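Section 4: Preparing and Maintaining the Work Surface

This section applies to Levance worktops supplied with the Skeron adjustable base. Read it in full before placing the table into service. Assembly of the base is covered in Section 3.

4.1 Leveling

1. Place the table in its final position. Allow a clearance of 80 mm between the rear edge and the wall.
2. Set a spirit level along the front edge, then across the middle of the top.
3. Turn the adjustable feet with the 17 mm wrench until the level reads true in both directions.
4. Tighten the lock nut on each foot. Do not use a power tool.

Note: Check the level again after one week of use. Floors with a soft covering may need a second adjustment.

4.2 Protecting the surface

The surface will resist ordinary wear but may be marked by metal edges dragged across it. Lift trays and other metal ware when moving them, and keep their undersides free of grit.

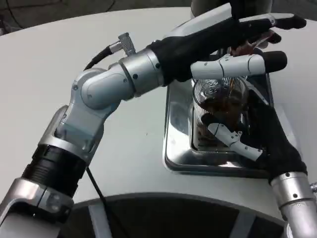 4.3 Routine cleaning

1. Clear the worktop and brush away loose dust.
2. Wipe with a soft cloth dampened in warm water and mild dish soap.
3. Rinse with clean water and dry at once, paying attention to the front edge and the seam beneath it.
4. For grease, apply Brekel surface cleaner to the cloth - never directly to the worktop - and repeat step 3.

Caution: Do not use bleach, scouring powder, steel wool or any product containing acetone. Damage caused by these is excluded from the warranty.

4.4 Load limits

The maximum evenly spread load is 294 lb. Do not sit or stand on the worktop. Heavy items should be placed over the base and kept away from the front edge, which is rounded and offers no support.
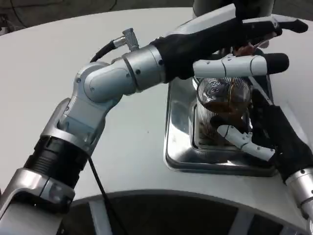
Figure 4-2. Light gray worktop with rounded front edge.

4.5 Replacement parts

Feet, lock nuts and edge seals may be ordered from the Quezada parts office. Quote the serial number printed on the label under the top. Edge seals should be inspected every July and replaced if they are cracked or have pulled away.

Note: Worktops with serial numbers below 600 use the earlier seal - see Appendix B before ordering.

Section revised 2019-03-03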